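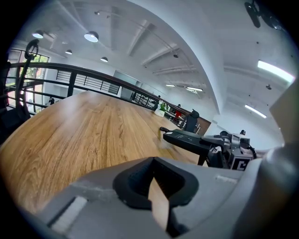
Sze-wing Kuo
Member, Skornville Home & Workshop Help

Long wooden table up on our landing: oil it, varnish it or leave it alone?

Hello all, first time posting so be gentle! We've got a long wooden table next to the railing upstairs, a lovely warm honey brown with loads of streaky grain and plenty of knots, and I've become slightly obsessed with keeping it nice. It gets used for everything. People work at it, things with metal feet and brackets get dragged across it, cables get pulled over it, and somebody (me) put a planter of white flowers at the far end and is now worrying about what's going on underneath the pot.

I bought it secondhand from a man in Dallel who was clearing out his late aunt's dining room, paid 300 for it and thought I'd done very well. He said it had been "done with oil" but couldn't tell me which oil or when. I've wiped it with a damp cloth ever since and that's all. In April I noticed it was looking a bit thirsty near the edge, and there's a patch that feels rougher than the rest when you run your hand along it.

So what I'd like to know is whether I can just put more oil on top or whether it has to be sanded back first. My brother wants to varnish the whole thing and be done with it, but I'm scared of it going shiny and orange like my old school desks. Also, is there anything I can put under heavy kit so it doesn't mark the top, without covering the whole table in a horrible plastic cloth? I'd like to still see the knots!

It's too long to get down the stairs again without taking the legs off, so whatever I do will have to be done where it stands, with people about. Fumes are a consideration.

Thanks in advance, Sze-wing

Nogueira
Regular, 600 posts

Hi Sze-wing, what a nice thing to have on a landing. I did our kitchen table last year and made every mistake going, so you can have the benefit of that.

Before you buy anything, find out what's on it now. Put a few drops of water on a bit that doesn't show and leave them for ten minutes or so. If the water sits up in beads there's still some finish doing its job. If it soaks in and goes dark, the wood's bare or nearly bare and it'll be glad of some oil. Try it on your rough patch as well as on a good bit, they may well behave differently.

If it really was oiled, you don't need to strip the lot. Wash it with a bit of mild soap, let it dry overnight, then go over it lightly by hand with fine paper, always along the grain. Wipe off the dust and put the oil on thin. I can't say thin enough times. I slopped mine on like salad dressing and it stayed tacky for 2 weeks, and I had fluff and half a newspaper stuck to it. Rub it in, wait as long as the tin says, then wipe off everything that hasn't gone in.

Do please be careful with the rags. Oily rags can heat up and catch fire on their own if you leave them scrunched up in a bin. Lay them out flat outdoors until they're stiff and dry, or drop them in a bucket of water.

For the heavy things I'd go for cork. You can buy it on a roll and cut it with scissors to whatever shape you like, and stick-on felt is fine for small feet. Anything rubber I'd be a bit wary of, some sorts leave a dark mark if they sit on an oiled top for months. And lift the planter up and have a look! Even a glazed pot can sweat. A saucer with little cork dots under it cured ours.

On the smell, open what you can and do it last thing in the day so it has the night to itself.

Fedari
New member

varnish it. had oil on mine and you're forever redoing it. matt varnish isn't orange, get the water based one, hardly smells. 51 quid for the big tin where I am but it'll do the table and whatever else you've got

King-fai Kuo
Member

I am the brother. For the record I said matt as well.

I did the water test just now while she was out getting milk. Good bit near the middle, the drops sat there quite happily. Rough patch, gone dark in a couple of minutes, and then I had to stand over it with a hairdryer before she got back. So Nogueira has it right, I reckon, and it's only the one area that wants seeing to. I'd still rather varnish, but I've been told that if you varnish over fresh oil it can peel, so you'd want to get the old stuff off first, and I'm not sanding a table that long by hand for anyone.

What we've agreed is one thin coat of oil on the thirsty part, blended out a bit so there isn't a hard line, then see how it looks in daylight before deciding on the rest. I've got half a roll of cork left over from a noticeboard, so that's the pads sorted. Sze-wing, the scissors are in my toolbox, please put them back this time.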